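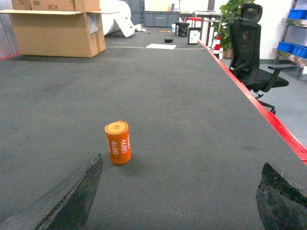 Skernel Hearing Clerk is the recording and captioning kit for public bodies. Council meetings, committee hearings, field hearings at a college or firehouse. Runs on its own pack, so no hunting for an outlet behind the dais. Pack is sold separate and is not a loose cell, so an orange cylinder marked 4680 like the one up top won't fit the bay. Order the Zemura pack only.

**In the case**

- Base unit w/ lockable lid
- 6 gooseneck mics, mute button on each
- Foot switch for the chair (cuts all mics for recess)
- Cevetti caption screen, stand folds flat
- Public comment timer. Green, yellow, red

**Specs, short version**

- Records up to 100 hours before you have to offload
- Separate track per mic. Makes the minutes a lot easier
- Captions live on screen, plain text file after
- Closed session mode: captions off, seperate file, own passcode

**Price**

Base kit $798 per month on lease, or $3,710 for a single-season rental (January start, most legislatures). Shipping extra. Kiiskinen floor stands extra too, ask.

Public records requests: exports carry the agenda item number and a time stamp. Redaction is on you, the kit doesnt do it.

Need it for a budget hearing? Order before February, they go fast. Returns only if the seal on the case is intact.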